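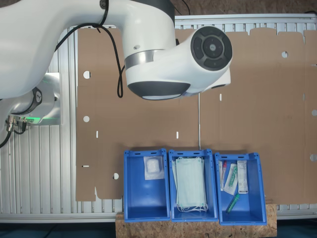 Corrugated sheet, unfolded as a box blank.

I have been mailing small orders of seed from home for 12 years, and for most of that time I bought whatever cartons were cheapest. Last November I changed to cutting my own blanks from flat sheet. These are my notes on the board.

Flute direction matters more than thickness. A carton stacks well when the flutes run vertically in the side walls, and a blank cut the wrong way will buckle at the corners under a modest load. I cut one the wrong way on purpose and put a bag of sand on top. It held overnight and had folded in by breakfast.

Humidity is the second problem. Board stored on my garage floor went soft at the edges, so the stack now sits on a shelf in the hall, flat, with a weight on it. Lucienne Riviere, who buys from the same supplier in Lititz, stores hers on end and reports no trouble. Mine curled when I tried that.

Score lines should be pressed, never cut. I use a blunt wheel and a steel rule, two passes on the outside face – three if the board is very dry. Fold each flap fully back once before taping.

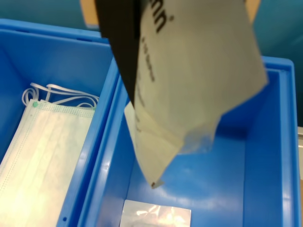 Blue bins, paper pouch over the right one.

For the contents I prefer paper pouches to plastic. Seed keeps better in paper if it was not fully dry when packed, and a pouch lies flat, so the carton can be shallow. My current blank has an inside depth of 93 mm. I have cut 700 of them and the rule is due for replacement. Next I want to compare water-activated tape with the ordinary kind on recycled board.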